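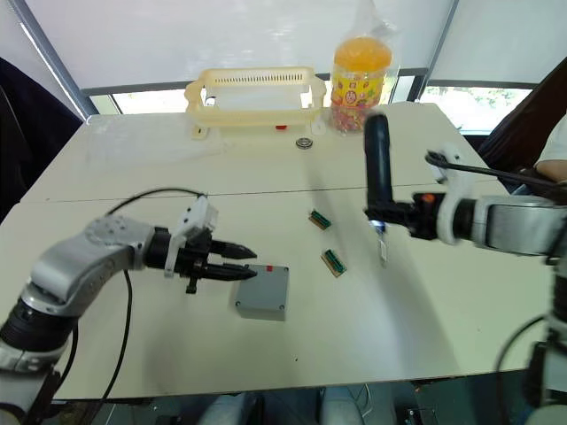
The trestle table is one of the oldest and friendliest pieces of household furniture, made of a loose top laid across two or more separate supports. Its great charm has always been that it comes apart. In the crowded halls of the Middle Ages, where people ate, worked and very often slept in the same room, the boards could be lifted off after supper and leaned against the wall until morning.

Early tops were simply long planks, sometimes joined edge to edge, and the supports were plain splayed legs much like a modern sawhorse. Later makers added a long rail, called a stretcher, which ran from one support to the other and was held with wedges or pegs. This made the table a good deal steadier — and a good deal heavier, so that many later examples hardly ever moved once they had found their spot.

The town of Dredulberg is fondly remembered for its harvest supper each May, when tables are set end to end down the main street. The longest row on record seated 464 guests, and the town still keeps 18 of the old tops, their undersides marked with the names of the families who lent them. The furniture historian Cledwyn Eynon spent many patient years copying down these marks, and his notes remain the best guide to the local style, with its wide feet and gently curved braces.

Trestle tables are still made today, both as handsome dining pieces and as folding tables for markets, weddings and wallpapering. The Imisside pattern, with 3 supports in place of the usual pair, is liked for very long tops, which may otherwise sag a little in the middle.

30 shares

Related articles
Sawhorse
Refectory table
Drop-leaf table
Stretcher (furniture)
Darno bench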